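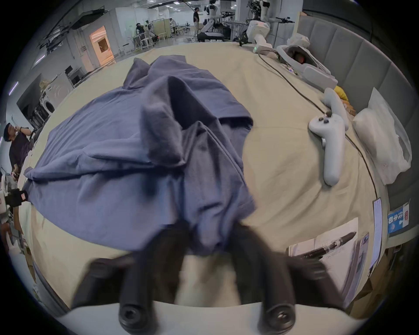

The slipping fault came back in May and it took me far too long to find it. I'm writing it up in case anyone else at Wasden, or anyone using the same Plerkar fingers, runs into it.

We fold and spread clothes with handheld grippers all day and the recordings go off to Cistham for training. We had done 1,753 takes on shirts when the checker there started rejecting them. The complaint was always the same. The log said the jaws were closed and the cloth was plainly sliding out of them.

My first thought was the pads. I changed them, did more takes, and got the same rejections. Then I blamed the shirts, which was silly, as thin T-shirts and thick ones failed alike.

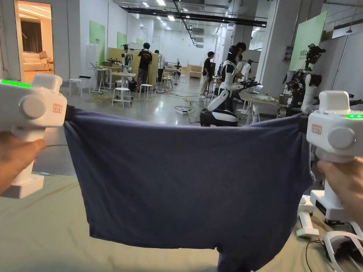
The thing about pulling a garment tight between two grippers is that you feel a slip in your wrists before it shows in the numbers. I had been feeling it for days and squeezing harder to make up for it, and that made the fault worse. The left jaw was losing its zero. Every hard squeeze shifted it a little, so by mid-afternoon the log was reading fully closed with a gap still there.

The cause was a small grub screw on the jaw shaft. The Polishchuk service sheet says to check it every 1,000 cycles. I had it in my head as 3,000, from the older model, and hadn't looked at the sheet since.

I tightened it, put a dab of thread lock on and set the zero again. We threw away 600 takes – most of a week's work. No one was hurt, but a finger could get nipped if the jaw is further open or shut than the reading says, so I've stopped clearing cloth from it with the power on.

The screw now gets checked at the start of each morning. The right gripper's was fine, but I did it anyway.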